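Print this page
E-mail this page

Giststead Mending and Sewing Library
Progress report to the Zinchenko Fund, covering the months to January

We are very glad to be writing to you again, and gladder still to have so much to tell. When you agreed to support the library for a second year we had one rented room over the bakery on Aven Street, a wall of donated fabric, and a waiting list that made us feel guilty every time we opened the folder. The list is much shorter now, and the fabric wall has spread around the corner and into the hallway, where the fire inspector has asked us (very politely) to keep it to one side.

Membership stands at 152, up from 94 when we last reported. Most of the new members came through the evening classes, which start at 6:30 so that people can come straight from work, and a good many came because a neighbor or a sister-in-law had borrowed a sewing machine from us and wouldn't stop talking about it. We have 34 machines out on loan at any time, and they come back in better shape than we had feared. The most common trouble is still a bent needle, followed by thread wound where thread was never meant to go.

You asked us to say something about the repair days. We held one each month except in the month the boiler failed, and in January we passed 1,000 items mended since the library opened. The thousandth was a child's snow pants with a split seam, and we rang the little brass bell and everybody had cake. Zippers are still the bulk of it. Coats arrive in piles as soon as the weather turns, and we would dearly like to have more people who are comfortable replacing a long zipper, so we have added a class on that alone for the spring.

The branch in Zasbridge has been slower to get going, and we would rather tell you so plainly. The hall there is lovely but it is shared with a choir and a toddler group, and we had hoped for two evenings a week and have only been given one. Turnout was thin through the fall. It picked up after we moved the start time and began bringing the kettle along, and the last four sessions were close to full. We have asked for the second evening again and expect an answer before spring. 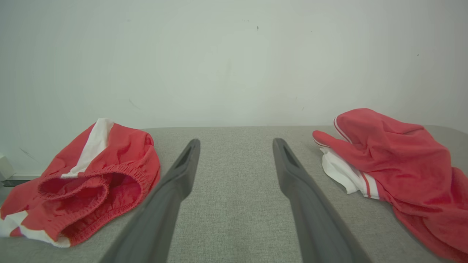

On spending, we are a little under budget for supplies, thanks to a generous gift of thread and interfacing from a drapery shop that was closing its doors, and a little over on machine servicing. Three of the older machines needed new motors, and we went back and forth over whether to fix them or let them go. We fixed them. They are heavy, plain things that will sew through denim without complaint, and the members who make bags ask for them first. With your agreement we would like to move what is left in the supplies line across to servicing, and we have put the figures on the attached sheet.

Looking ahead, we plan to run the upholstery course again, with fewer places and longer sessions, after people told us they had only just gotten the old staples out when it was time to pack up. We also want to write down our lending rules properly, in two pages at most, so that Zasbridge and Giststead are working the same way on deposits and late returns. The next report will reach you in the summer, and you would be very welcome at any class before then.

Print this page
E-mail this page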